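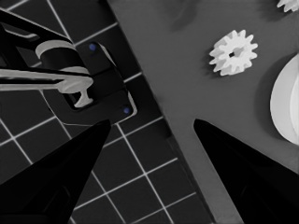 Re: [harju-list] Switching the newsletter to Clillow

Florence Melnyk wrote:
> Clillow says we'd save 20 hours a month on layout and the
> trial is free until June. They moved 62 clubs over last year
> and all of them stayed. I don't see a reason to wait.

Florence, I can see a few.

Who counted the 62 clubs? If it was Clillow, I'd like to hear from one of them, preferably one our size. We have 162 subscribers and a newsletter that runs to four pages when somebody has been on vacation. I did the layout for 3 years and never spent 20 hours a month on it, so I don't know how we'd save that many.

"All of them stayed" doesn't tell me much either. We stayed with Jakudex long after everyone was sick of it, mainly on account of the back issues. Getting them out took most of a winter, and the tables in the older ones still come out scrambled.

So before anyone signs up for the trial:

Can we export everything, with the pictures, in a format we can open ourselves?
What does it cost after June? Their price page just says "contact us" — never a good sign.
Does the unsubscribe link work without making an account?

I'm fine with trying it on one issue if the answers are decent. I can call them Wednesday unless you'd like to.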